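Sorting small things into clip-together bins

I put off tidying our craft shelf until December, and then wondered why I'd waited, so let me walk you through it slowly. Start by emptying every bin completely and giving the plastic a wipe. Then stand them side by side and look for the little slots and tabs along the sides – you want those facing each other before anything goes in. 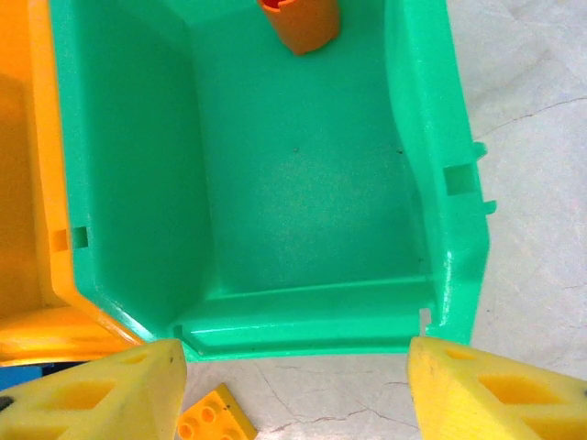

Green bin next to the yellow-orange one, with an orange piece at the far end.

Now give each bin one kind of thing and stick to it, even when you're tempted. My friend Þórey keeps 76 glue sticks in hers, bless her! Tall things go at the back and short ones in front. Leave a bit of space at the top – you'll be glad of it when the next bag of odds and ends comes home.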